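Fixing What Comes Through the Door
09/07/2019

The repair shop on Clastarell Street in Praltbridge opens at nine, and by half past there is usually a line. The woman who runs it has been mending household goods for 22 years, the first four of them at the Bergmann appliance store on the other side of the river. She asked me not to print her name. "People know where the shop is," she said. "That's enough."

We talked at the back counter on a slow afternoon. I started by asking what people bring in most.

"Lamps," she said. "Lamps and fans in summer, lamps and heaters in winter. A lamp is a cord, a switch and a socket. If it's dead, one of those three is bad, and it's nearly always the cord, right where it goes into the base. That's where it bends."

She keeps a paper ledger. In the last full year she took in 413 items and sent 206 of them home working on the first visit. Most of the others needed a part. She doesn't see that as a bad result. Parts used to come from a wholesaler two blocks away. Now most of them are ordered from Aseck, a supply house upstate, and they arrive when they arrive.

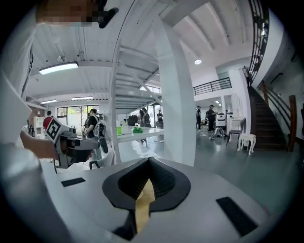
Rubber is the part of the trade she would like customers to know more about. It hardens, it cracks, and it takes the blame for a lot of machines that have nothing else wrong with them. "A blender leaks, so they buy a blender," she said. "It was a gasket. The gasket is less than a cup of coffee." She tells people to look at the shape before they order anything. A flat ring is simple to match with a ruler. Something like the black cup in the photo, round and funnel-shaped with ribs on the inside wall, is harder, and for a shape like that she wants the old piece on the counter in front of her. A description over the phone won't do. "They say it's round. Everything is round."

I asked whether things are built worse than they used to be. She took a while with that one.

"Some are. Some are built fine and closed up badly. I can fix a motor. What I can't fix is a case that's been glued shut, because by the time I'm inside I've broken the case." She has a shelf of toasters from the Bergmann days that open with four screws. She still uses them to teach her Saturday class, which has room for 18 people and fills up every June.

The class started when her landlord raised the rent and she needed the money. She expected retirees. She got students, a few parents, and one whole softball team. They learn to test a cord, replace a plug and take a thing apart without losing the screws.

"Muffin tin," she said, when I asked about the screws. "First screw out goes in the first cup. Then you go around. When you put it back together you go the other way."

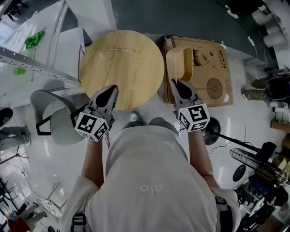
There are jobs she turns down. She won't open a microwave, and she won't work on anything with a swollen battery. She also sends people home if the repair costs more than half the price of a new one, unless they tell her it belonged to somebody. "Then it's a different conversation," she said. "I had a mixer last winter, worth nothing. I had it here five weeks. She would have waited ten."

Prices are on a card by the register. Looking is free, and has been since she opened. Her former boss told her she would go broke that way, and she did come close in the second year. What helped was sharpening. She bought a used wheel and put a sign in the window, and knives still pay the electric bill.

I asked if she plans to retire. She said she had thought about it, and that the stool was getting harder. Then the bell rang and a man came in holding a box fan by its cord.

"Don't carry it like that," she told him, and went to get her glasses.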